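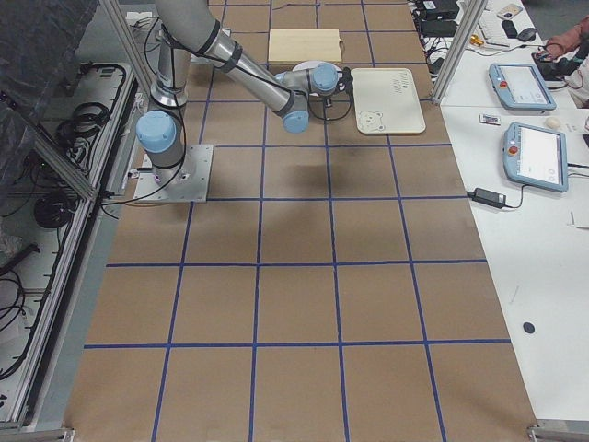 機械に家事を任せられるようになったか、という質問を、ここ数年で何度も受けてきた。私の答えは今のところ「一つの動作なら任せられるものがある。家事となると、まだ無理だ」で変わっていない。質問する人が思い浮かべているのは、たいてい夕食の後片づけか、朝の台所である。道具でいえば皿とまな板とトレーがあれば始まる話で、茶色い紙を敷いた台にその三つを置き、上からアームのグリッパーを下ろせば、問題の大半はもう台の上に出そろっている。ただし、アームの届く範囲の外には白い机があり、そこに赤い非常停止ボタンのついた操作端末があって、そばに人の手がある。家事の自動化を論じるなら、この手の分も勘定に入れたほうがいいと私は考えている。

コラム > 仕事と道具 > 自動化
2025年8月29日
文 エッベ・エイデ

先に自分の立場を書いておく。私は機械が嫌いな人間ではない。若いころにコスケラという給食会社の洗い場で働き、昼の終わりに戻ってくる400枚の皿を相手にしていた。あのとき食器洗浄機がなかったら、と考えると今でも腰が重くなる。洗浄機は家事の機械化のなかで最も成功した部類に入る。箱の中に熱い湯と洗剤を噴き出すだけの単純な機械だが、毎日動き、文句なく皿がきれいになった。

ところが、洗い場から人は減らなかった。洗うところは機械がやる。その前に残飯を落とす人がいて、皿を向きをそろえてラックに立てる人がいて、出てきた皿の水を切って重ね、棚に戻す人がいた。汚れの落ちていない皿を見つけて入口に戻すのも人だった。機械が入ったのは長い作業のまん中の一か所で、両端はそのまま残った。私はこの両端のことを、機械の話をするたびに思い出す。

今、各地の研究室や会社が取り組んでいるのは、まさにその両端にあたる仕事である。つかむ、持ち上げる、移す、向きを変える、置く。人間にとっては仕事と呼ぶのもためらうような動作で、求人票に書かれることもない。それが機械には長いあいだできなかった。できるようになってきたのは最近のことで、その進み方は確かに速い。

四月に、フローラという会社の家事支援アームの試用を見せてもらった。一般の家庭の台所に据えて、食卓から食器を下げ、流しの脇に置くまでを受け持たせるというものだ。見ているあいだに、茶碗を四つ、湯呑みを二つ、小鉢を一つ下げた。落としたものはなかった。かかった時間は15分である。同じことを、その家の中学生の娘さんは両手に重ねて一往復でやる。

15分という数字を笑うつもりはない。人がその場にいなくてよいなら、15分でも一時間でもかまわない。私が寝ているあいだに終わっていればそれで足りる。問題は、その15分のあいだ、フローラの担当者が台所を離れられなかったことのほうだ。湯呑みの取っ手に指が当たりそうになったとき、担当者は一度アームを止め、湯呑みを数センチ動かして再開した。説明では、これは安全のための手順で、将来はなくなるという。なくなるかもしれない。ただ、あの日の食器を下げたのは機械と担当者の共同作業であり、その場にいなければならない人が一人いた以上、家の中から家事が一つ減ったとは言えない。

見学のあとで、その家のお母さんに感想を聞いた。便利そうだが、置く前に食卓を片づけておかないと使えないのが困る、という返事だった。食卓を片づけるための機械が、片づいた食卓を求めている。リモコンや新聞や読みかけのプリントが混じっていると、どれを下げてどれを残すかの判断ができない。これは腕の性能の話から少し外れる。何を食器とみなすか、飲みかけの湯呑みは下げてよいのか、という家ごとの約束の話である。

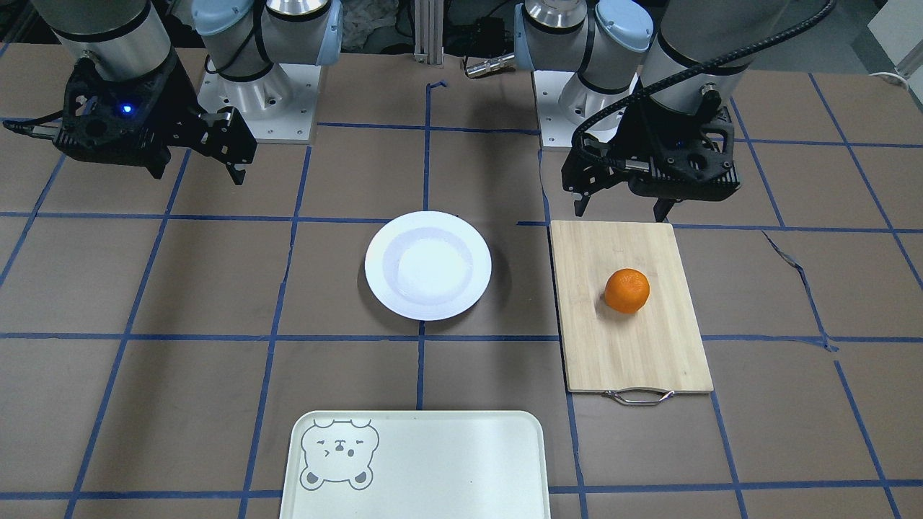
皿、まな板の上のオレンジ、クマの絵の白いトレー。奥から二本のアームが届く。

この種の作業台では、約束があらかじめ減らしてある。皿が一枚、まな板が一枚、果物が一つ。青いテープで区切られた面の上には、ほかに迷うような品物がない。こうした整え方を批判する人がいるが、私はその批判には加わらない。料理を覚える子どもに、いきなり盆の前日の台所を任せる親はいない。条件を減らして、一つの動作を確かめるのは、どの職業でもやってきたことだ。

オレンジを一つ皿に移すという課題を考えてみる。丸いものは転がる。強く握れば傷み、弱く握れば落ちる。皮の表面は一つずつ違う。まな板の上から持ち上げるには、指を下ろす高さを誤れない。下ろしすぎれば板を突くし、足りなければ実の上のほうだけを挟んで滑る。二歳の子どもが覚えるまでに何度も落とす動作で、機械が何度も落としたとしても恥ではない。私はこの一つの動作がうまくいくことに十分な価値を認める。

そのうえで言うのだが、オレンジを皿に移すことを家事と呼ぶ人はいない。家事としては、まずオレンジを食べるかどうかを決めるところがある。箱の底に傷んだものがないかを見る。洗う。切る。切れば汁が出て、まな板がぬれる。皿に盛って出したら、まな板を洗い、包丁を洗い、皮を捨てる。皮を捨てようとしたら袋がいっぱいで、袋を替える。替えの袋が切れていたら、買い物の紙に書いておく。移す動作はこの並びのなかに何度も出てくるが、それがすべてうまくいっても、並びのほうを覚えていて途中の変更に応じる者がいなければ、昼には台所にオレンジの皮が残っている。

職場の作業についても事情は似ている。バーデンという部品の卸会社に、倉庫の棚出しを長く取材させてもらった。ここでは箱から箱へ部品を移す仕事にアームを入れている。家庭よりはるかに条件がよい。床は平らで、箱の寸法は決まっていて、棚には番号がある。照明も一日じゅう同じだ。現場の責任者は機械の導入に積極的で、効果も認めている。夜のあいだに翌朝の分がそろっているのは助かる、と言っていた。

そのバーデンで、アームに渡せない品目がまだ30残っている。袋入りの小ねじ、巻いたゴム板、角の立った薄い金具、油紙に包まれた軸受などで、一覧を見せてもらうと、どれも人なら何も考えずに手に取るものばかりだった。袋は持ち上げると形が変わる。ゴム板は隣と貼りつく。責任者は、この一覧が去年より短くなったことを喜びながら、最後の十は残ると見ていた。残った十のために人を一人置いておくなら、その人には30全部をやらせても手間はそれほど変わらない。機械の得意な範囲が広がっていっても、人件費が同じ調子で減ってくれない理由がここにある。

私はこれを悲観的な話として書いているわけではない。バーデンの倉庫で働く人たちの仕事は、実際に楽になっている。重い箱を肩より上に持ち上げることがなくなり、夜勤が減った。人が要らなくなったかどうかという問いだけで測ると、この変化は見えない。機械が仕事の何割を受け持つかよりも、残された仕事が人にとってどういう仕事になったかを見るべきだと思う。

そこで気になるのが、見張りの仕事である。機械が増えると、機械を見ている人が増える。画面を眺め、止まれば駆けつけ、原因を取り除いて再開する。楽なようで、これは疲れる。手を動かしているときの疲れとは種類が違い、夕方になると目の奥に来る。バーデンの若い作業員は、一日じゅう何も起きない日のほうが長く感じると言った。家庭用の機械でも同じことが起きないか、私は心配している。皿を下げるアームを横目で見ながらでは、本も読めないし昼寝もできない。自分で下げてしまったほうが早い、と誰もが一度は思うだろうし、思った人の何割かは、二度と電源を入れない。
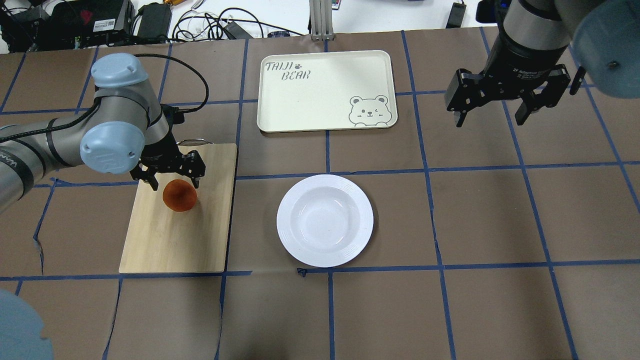
売る側もこのことは承知していて、だから近ごろの宣伝では「見守り不要」という言葉がよく使われる。私はこの言葉が出てきたら、何時間、どんな部屋で、何を相手に見守りが不要だったのかを尋ねることにしている。答えられる会社は少ない。答えられた会社の一つがウェルティスで、床掃除の機械を作っている。ウェルティスの担当者は、段差のない部屋で、床に物がなく、ペットがいない場合に限る、とその場で言った。正直な答えで、私はこの会社の製品を買った。今も使っている。

使い始めてから分かったのは、私のほうが変わったということだ。床に物を置かなくなり、椅子を机に上げてから出かけるようになった。電気コードは壁に沿って留めた。妻は、それなら掃除機をかけるのと手間が同じだと言う。手間はたぶん同じなのだが、私は椅子を上げるほうが好きなので、わが家ではこれで落ち着いている。機械に合わせて暮らしを直すことを、屈服のように言う人がいる。私はそうは思わない。洗濯機が来たときにも、人は洗濯機で洗える服を買うようになった。

ただ、台所は床より難しい。床の掃除は、多少失敗しても埃が残るだけで済む。台所で失敗すると、割れる、こぼれる、切れる、火がつく。食べ物には衛生の問題もある。生の鶏を切ったまな板の上に、次にオレンジを置いてよいかどうか。見た目には同じ板で、人はさっき何を切ったかを覚えているから避けられる。機械にそれを覚えさせることは技術としては難しくないだろうが、鶏を切ったのが機械の見ていない時間の私だったら、機械は知りようがない。台所は複数の人が黙って出入りする場所で、全員が何をしたかの記録などつけていない。

腕が二本あればよくなるか、という問いもよく聞く。よくなる面はある。片方で押さえて片方で切る、片方で皿を支えて片方で拭く、という仕事は、一本では治具か何かで固定しなければならない。二本あれば瓶のふたも開けられるかもしれない。一方で、二本は互いにぶつかる。場所を取り、値段も上がる。狭い流し台の前に人間がもう一人立つことを考えれば、両腕のついた機械をどこに据えるのかという話がまず出てくる。フローラのアームは一本だったが、それでもあの家では、冷蔵庫の扉がいっぱいまで開かなくなっていた。

もう一つ、記録の数え方について書いておきたい。今年に入ってから、家事をする機械の実演の動画を続けて見て、手帳に控えをつけてきた。控えは23本になった。どれも動作は見事だった。しかし、始めから終わりまで速度を変えずに一続きで見せていたのは、そのうちの五本である。残りは早送りか、途中に切れ目があった。早送りが悪いとは言わない。ゆっくりした作業をそのまま見せられても、見る側がもたない。ただ、早送りなら倍率を書いてほしいし、切ったならその前後で何回やり直したかを書いてほしい。十回のうち何回できたかが分からないと、読者は家に置いたときのことを想像できない。

十回に九回できる機械は、研究としては立派だと思う。台所では、十回に一回皿を落とす機械ということになる。四人家族が一日三度食べれば、夕方までに何枚か割れる。工場なら失敗した品をはじく工程を後ろに置けるが、家では私がほうきを持ってくる。家庭で受け入れられる失敗の割合は、工場よりずっと低いと見ておいたほうがいい。しかも家庭には、保守の担当者も予備の機械もない。

では、いつごろ任せられるのか。年を挙げて予想することは避けたい。過去にこの分野で年を挙げた人は、早すぎたか遅すぎたかのどちらかだった。順番なら、いくらか言える。最初に来るのは、決まった食器を決まった場所に移す仕事だろう。病院や学校のように、皿もトレーも同じ形でそろっている場所である。コスケラの洗い場のような所では、ラックに皿を立てる仕事が家庭よりずっと先に機械に移ると私は見ている。次が倉庫や売り場の補充で、そのずっと後ろに、よその家の台所が来る。自分の家の台所はさらにその後ろかもしれない。引き出しの左奥に何があるか、私にも分からないからだ。

この順番で進むなら、税金や補助金を使う側にも考えてほしいことがある。家庭向けの華やかな実演に金が集まりやすいのは分かるが、同じ金額なら給食や介護施設の裏方に回したほうが、腰を痛める人が早く減る。洗い場の人は夏に汗だくになり、冬に手が荒れる。手袋をしていても荒れる。私は二年で辞めたが、同じ列にいた年上の同僚は、定年まで続けて、最後の数年は右の手首にずっと包帯を巻いていた。あの人がラックに皿を立てる動作を、機械が八割でも引き受けてくれていたら、と思う。

買おうかどうか迷っている読者から手紙が来ることもある。家庭用のアームについては、私ならまだ待つ。待てない事情がある人、たとえば手が不自由で、コップ一つを運ぶことに本当の意味がある人には、別の計算が成り立つ。その場合は一つの動作ができるだけで生活が変わるので、家事を丸ごとできるかどうかは問わなくてよい。試用の期間を長めにとってもらい、自分の使っているコップと自分の机で試し、十回やらせて何回できたかを紙に書くといい。立ち会いの人には、できれば部屋の外に出ていてもらう。

フローラには、秋にもう一度見せてほしいと頼んである。前と同じ台所で、食卓は片づけないままにしておいてもらう約束になっている。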